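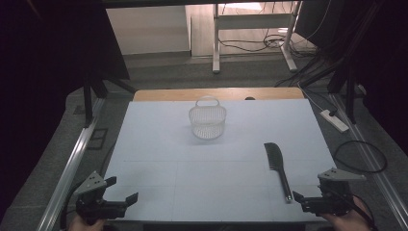 Storing combs at a dressing table

pellworth
What do people keep their combs in? I've got a small white mesh basket with an arched handle and I was going to use it for my tail comb and a few others. The trouble is the tail. Put it in handle down and the metal tip goes straight through the mesh.

marrowby2
Lay it flat in a drawer. Baskets are for hair grips and bobbles.

pellworth
No drawer. It's a plain table with a board on top.

Ulla Turunen
I had the same trouble and cut a circle of felt for the bottom of mine. It's lasted since August. Wash the basket first, dust gets into the lattice and then goes on your combs.

marrowby2
Felt holds hair and you can't rinse it. A tall mug does the job better.

hessle_k
Disagree about the mug. Mine went over every time I reached past it, a tail comb is top heavy with the wide end up. I've got a Vinimano pot now with a heavier base. Over 200 grips in the bottom and the combs stand up in those.

marrowby2
Then you have to dig the grips out from under the combs.

hessle_k
I use two or three a day. It's not a hardship.

pellworth
Haven't got room for a pot as well. I'll try the felt and keep the tail comb lying next to the basket for now. Does it matter what thickness?

Ulla Turunen
Mine is 3 mm. Thinner and the point finds its way through.

Back to top | Contact the moderators | © Kerkness Forums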